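Tundetti Handheld Gripper Comparison: Data Card

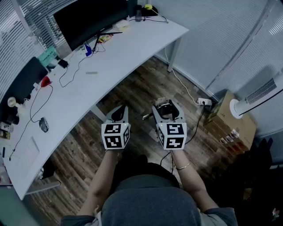

Manipulation Group, Clevwood Robotics Lab

Version notes

Second release. The first release (April) contained only single-hand recordings and used an older layout for the pose files. Scripts written for it will not read this one without the converter in tools/.

Summary

Recordings of two-handed manipulation made with pairs of handheld grippers. The set was collected to compare two finger designs, Dolow and Calloway, on the same tasks with the same operators, before either design is fitted to an arm. Each gripper is tracked through printed fiducial cubes at the wrist end of the body. The operator holds one gripper in each hand and works with both at once. A head-mounted camera records the workspace.

Contents

Episodes: 408
Tasks: 7
Operators: 3
Held-out episodes: none; see Splits

Directory layout

episodes/ one folder per episode, numbered from 0000
episodes/NNNN/head.mp4 head camera video
episodes/NNNN/left.csv pose and opening, left gripper
episodes/NNNN/right.csv pose and opening, right gripper
episodes/NNNN/meta.json task, operator code, finger design per hand, outcome
calib/ camera intrinsics and cube geometry
tools/ converter, playback, gap report

Pose files

One row per video frame. Columns are time, position (meters), orientation (quaternion, w first), jaw opening, marker count and valid flag. Positions are in the head camera frame, so head motion is not removed. If you need a fixed frame you will have to estimate head motion yourself. The playback tool draws both gripper frames over the video and is the quickest check that the calibration files have been found.

Jaw opening is normalized, 0 closed and 1 fully open, using the open and close cycle at the start of each episode. The two designs do not open to the same width. Do not compare raw opening values across designs; use the scale factors in calib/jaw.json.

Finger designs

Meta files record the design for each hand separately. Most episodes use the same design on both sides. Mixed episodes were added for the transfer tasks, where one hand passes an object to the other, and are flagged mixed: true. Operators were told which design they were holding. No attempt was made to blind them.

Tasks

cap: remove and replace a screw cap
fold: fold a small cloth in half twice
pass: transfer a block from left to right
stack: stack three cups
plug: insert a barrel connector
sort: sort washers by size
pour: pour dry rice between containers

The outcome field is success, partial or fail, labeled by one reviewer from video. Partial is used unevenly. For cap and plug it is nearly absent, and for fold it covers anything from a loose second fold to a cloth left half open. Treat it as fail if you need a binary label.

Known problems

Tracking is lost when the cubes turn edge-on to the camera or when one hand covers the other. There are 1,077 gaps longer than five frames across the set. They are listed in gaps.csv and are not interpolated. The pour task is the worst affected.

Motion blur in the fast part of pass produces orientation flips of one or two frames. The valid flag does not catch all of these.

In the plug episodes, the right gripper cable sometimes limits wrist rotation. Operators compensated by turning the connector with the left hand, which shows up as longer episode times unrelated to finger design.

Jaw readings were checked on a bench rig over roughly 3,000 open and close cycles. Drift was small for Dolow. Calloway fingers needed one re-zero partway through, and episodes recorded before it carry jaw_rezero: false.

Splits

No official split is provided. Splitting by episode leaks operator habits into the test portion. We split by operator in our own comparisons and report each one separately.

Not included

Force data, audio, and any recording with the fingers mounted on an arm.

Last updated Fri 20 December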